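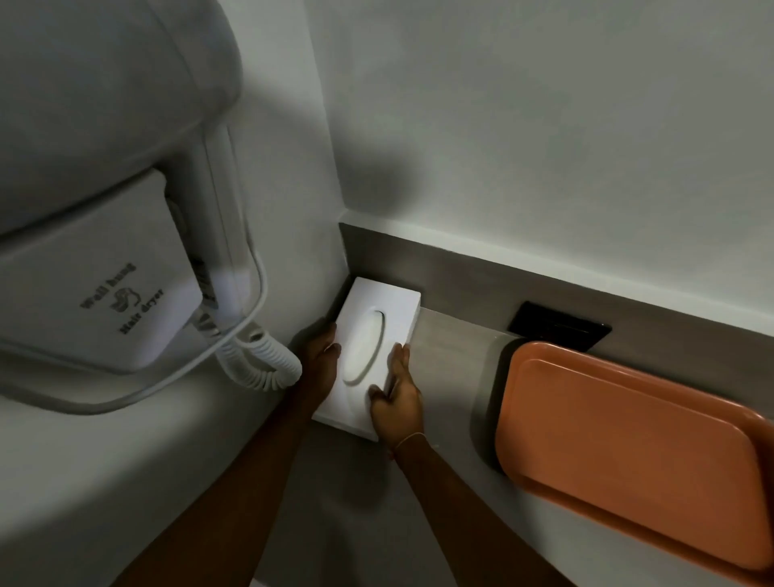

**Where does the tissue box go?**
On the counter, back corner, on the dryer side. Long way toward the wall, opening up.

That one came in more than any other question this month so it gets the top spot. Rest of the bathroom counter notes for the Hambridge and Tarkham rooms below. Quick ones, written between two changeovers, sorry for the typing.

**Tissue boxes**

We're on the plain white boxes everywhere now. The old patterned ones are going to the staff rooms, please don't put them back out because you found one in a cupboard. Tarkham still had 13 of them out last time the floors were walked.

Pull the first tissue up a little before you leave the room. Not a fan, not a point, just up so the guest can get hold of it. If the box feels light swap it. Half boxes go on the cart and get used up in the lobby restrooms.

Wipe the corner before the box goes down. Hair and dust collect right where the counter meets the backsplash and the box just hides it until somebody picks it up. Dry cloth after the damp one, the cardboard ones soak up water from underneath and then the bottom goes soft.

**Trays**

Small stuff goes on the tray. Soap, the two little bottles, cotton pads. Tissue box does NOT go on the tray, it eats up all the room and then the cups end up by the sink edge. We had three broken cups at Hambridge from exactly that.

Trays get washed, not just wiped. Top and bottom. There's a ring left on the counter when the underside is skipped and it shows on gray worse than you would think.

**Hair dryers**

Wall ones stay on the wall. Handle all the way down in the holder, coiled cord hanging free, not wrapped round the handle. Wrapping it is what kinks it. If the coil has gone straight or the cord feels loose at the base, tag the room and write it in the book, don't try to push it back in.

Dust the top of the dryer body. It gets missed becuase it's above eye level for some of us. A dry cloth only, no spray anywhere near it.

Keep the box clear of the cord too. A hand's width is plenty.

**Stock**

New tissue order is in. 400 boxes, split between the two buildings, Hambridge share is in the second floor closet behind the bath mats. Sign out what you take. Last count was off by 14 and it took half a morning to find them (they were in the laundry room, under the pool towels).

Ocampo is delivering the counter cleaner from now on in place of the old supplier. Same dilution as before, different color cap. The Stemance polish is for faucets and mirrors frames only. Please not on the counters, it leaves a slick patch that takes two or three wipes to get off.

**Still to do**

- Tarkham third floor, trays not swapped yet
- spare bulbs for the mirror lights, ordered, no date
- new counter cards for the carts, coming in January
- whoever has the label maker, bring it back to the Hambridge desk

Questions in the book or on the board by the linen elevator. Next one of these will cover towels and the bath mats.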